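The Patience of Two Left Hands
What a stapler, a lot of stubbornness and 2280 short lessons taught a small lab in Estmont

February 2018

The first thing you notice about the robotics room at the Janisow Institute in Estmont is how quiet it is. I had come expecting a racket, I suppose, something like the body shop where my uncle used to work, and what I got was a low whir, a click now and then, and the hum of a vending machine down the hall. I had driven most of the morning to see a pair of robot arms handle office supplies, and for the first hour I mostly drank coffee and listened to people talk about staplers.

I should explain the staplers. A stapler is a wonderful thing to give a robot if you would like to see the robot humbled. It is long and slippery, it hinges where you don't want it to, and the staples themselves come in little strips that snap if you look at them wrong. To fill one, you and I use both hands without thinking. One hand steadies, the other hand does the fussy part, and halfway through they may well trade jobs. The group at Janisow has spent the better part of two years on that trade, and on very little else.

Their method goes by the name Bakhtiari, which is also the name of the hallway where the first version was sketched on a whiteboard (there is a plaque there now, put up as a joke and since grown rather permanent). The older way of running two arms, as it was told to me, is to write one big plan for the pair of them and hope that the world holds still while they carry it out. Bakhtiari lets each arm keep its own small plan, and has the two of them pass a short message back and forth many times a second. The message says, more or less, "I've got it" or "I haven't got it yet." When both arms say they haven't got it, everybody waits.

It sounds almost too simple, and I said so, and I was told very kindly that the simple part took three weeks and the rest took all the time after that. The trouble is in knowing whether you've got it. A person feels a thing slip before it slips. The arms have to learn what that feels like from the strain on their own joints, and they learn it from lessons – 2280 of them so far, each one a person guiding the arms by hand through some tiny piece of the work. Picking up. Turning over. Holding still while the other fellow fiddles, which everyone agrees is the hardest lesson to teach and the dullest to give.

I gave one myself. It was harder on the shoulders than I'd have guessed, and I was asked, gently, to slow down.

The numbers are modest and the lab is proud of them anyway, and I came to like that. In November the arms completed the full handover, one gripper to the other and back again, in 70 tries out of every hundred. Before the messages were added they had managed it so rarely that the old score had been left off the wall chart. What pleased the group even more was the kind of mistake they were seeing. The arms used to fail by pulling against each other until something popped loose and skittered away. These days they mostly fail by being too polite, each one waiting on the other until the clock runs out. 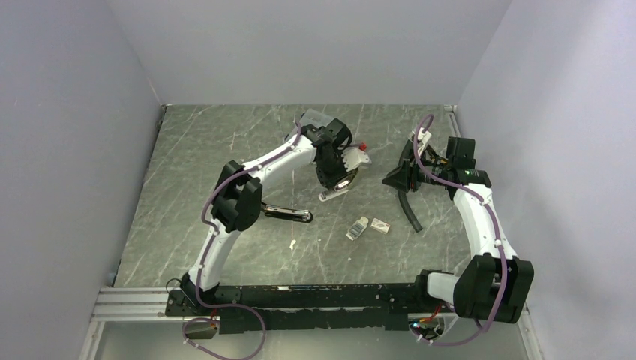
There are 5 people in the group, and I don't think any two of them gave me the same account of what all this is for. One talked about repair benches, where small broken things might be taken apart with some care and not thrown out. Another had in mind people who have lost the use of a hand. The youngest member, after some thought, said she just wanted to see it work on a Monday morning with the heat off.

A firm called Zumbridge, which makes packing equipment on the other side of town, has offered to try the method on a line of its own next year. The group is pleased and a little nervous. A packing line doesn't wait politely, and the waiting is most of what they have taught the arms to do. They've begun work on a second kind of message, something closer to "go ahead without me," and so far it has made the scores worse. I was shown the chart, which slopes down in a way that needed no explaining, and then I was offered another cup of coffee and a seat by the window while they set up the next run.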